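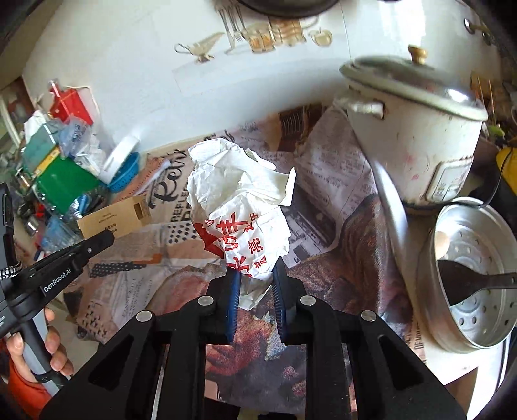
# Clikum Kitchen Chores: data card

Last updated: October 2024

Clikum is a set of recordings of people doing small kitchen jobs with hand-held grippers. It was put together to check one claim: that a machine trained on this kind of data can tidy an ordinary kitchen table. So far the answer is "some of it."

## What is in it

- 206 recordings, all made in home kitchens
- Jobs: picking up paper and plastic bags, sorting a pile, moving baskets, putting lids on pots
- Tables are left as they were found. Patterned tablecloths, cords and clutter stay in.

Crumpled paper bags have their own folder, `bags_paper`. They fold differently every time, and the print on them confuses the object finder when the cloth underneath is printed too.

## Can a robot do it yet?

We trained the Ceko policy on the full set and ran it on a two-arm bench robot, 20 tries per job.

- Moving an empty basket: good enough to leave alone
- Lifting a paper bag by a narrow end: works on most tries, tears the bag on some
- Pulling one plastic bag out of a pile: poor. It often brings the neighbors along.
- Lids with a small knob: poor, worse with glass

A person does any of these without thinking and a good deal faster. We would not put the current policy in a home.

## Splits

80 percent of the recordings are for training. The rest are for testing and come from kitchens not used in training. The Brunner split from the first release is gone; please don't compare against it.

## Known problems

- Thin cords are not labeled.
- Glossy walls and bright reflections throw off tracking in places.
- Text on packaging is not transcribed.

## Contact

Junaid Butt looks after the set. Send label fixes through the Sinutano tracker under "clikum-labels" and include the recording number.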